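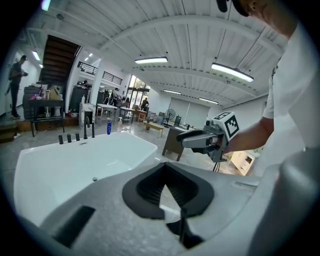 Why small towns lose their bus, and how Hulme got one back
Notes for the Trumholm evening, February. Keep to 20 min tops, leave time for questions

1. Opening
Hello, thanks for having me, thanks for the tea.
Ask for hands – who came by bus tonight? Wait. Let it be awkward.
Then: who would have if there was one after 7 pm?
Say where I'm coming from. Rode the 13 for years, then it stopped, then I started going to meetings. Not a planner, don't pretend.

2. How a route dies
Slow. First the last run of the evening goes. Then the early one. Then it's every two hours and people give up on it, and then the count is low and the count gets used to close it.
Uvton is the clear case. Had a decent weekday service, lost the evening run first, lost the shift workers at the Galtico plant straight after. They were the regulars!! Plant lets out at 9.40 pm, last bus was moved to 9.15.
Slow down here, people always want to write the times down.
Don't get into the fare zone stuff. Lost the room last time.

3. What we did in Hulme
Paper survey, one side only. 500 printed, 262 came back. Left them at the pharmacy, the laundromat, the school office. Pharmacy did best by miles.
Only three questions: where do you need to get to, what time, how do you get there now.
Answers not what the county had. They had everyone going downtown in the morning. Most of ours wanted the clinic, mid-morning, and the grocery store on the way home.
Read out the one about the lady paying her neighbor in eggs for rides. Gets a laugh, but say after – she missed appointments when the neighbor was away.

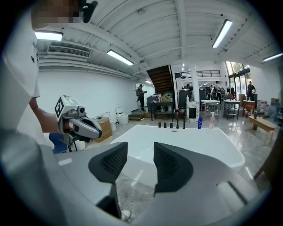 4. Taking it to the county
Went with a timetable already drawn up. They could argue with it, fine, but they had somthing to argue with.
Asked for one bus, one loop, six months. Small ask.
First answer was no. Second answer was no with a phone number on it.
More than 1000 rides in the trial. Say the number, then stop talking for a sec.
Be fair to the driver pool, they moved shifts for us and took some grief for it.

5. What went wrong
Stop outside the school – wrong side of the road, had to move it. Signs up two weeks late.
Printed timetable had the Saturday times under Sunday. My fault, own up.
Snow week, no way of telling people the loop was off. Phone tree now. Works ok, older folks like it better than the text alerts.

6. For Trumholm
Don't copy our loop, your hill is a different problem and the clinic is on the far side of it.
Do copy the survey. Spare copies by the door, take a stack.
If someone asks about money: grant ran the trial, county picked up the loop after, renewed each year. If they push, say I'll send teh breakdown, don't do sums on my feet.

Questions
Likely ones: wheelchairs (yes, ramp, one space), dogs (driver decides), why not a shared van (we tried, insurance).
Clipboard for emails goes round before people get their coats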